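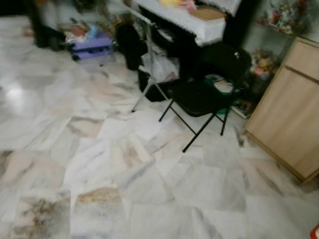
Buying a home robot for the first time is mostly a question of adding up the small costs, and we get so many letters about this that we thought it kinder to put our answers in one place. Do look at your own floor before you look at any price list. Glossy marble tiles with a bright patch of glare, a couple of folding chairs with thin metal legs, a bag hanging from one of them - a room like that asks a good deal more of the sensors than bare carpet does, and it may change which model you ought to be saving for.

How much should I set aside in all?
The Drokon base unit is 1,851 with the arm included. Setting up at your home adds 786, and that covers a full day with Yaryna Zhuravel or one of her colleagues, who will happily stay on for the fiddly bits.

Could I leave the arm out and add it later?
You could, yes, and plenty of our customers in Varnach do just that! Please tell us when you order, though, so that we send the base with the right mounting plate.

Must I clear the room first?
No, please don't tidy for us. We would much sooner plan around the furniture you live with, bags on the floor and all.

What does it cost to keep going?
The care plan is 58 a month and includes wheels, gripper pads and one visit a year. Batteries are separate, I'm afraid.

How long is the wait?
At the moment 16 weeks from deposit to delivery. Orders placed in January tend to take a little longer (everybody has the same idea after the holidays).

Can I see one working before I pay?
Of course. Maksym Didenko looks after the Pretudis showroom and is glad to let you bring a chair or a rug from home to try it with. Ring him beforehand if you'd like to come on a Sunday, as he opens up specially.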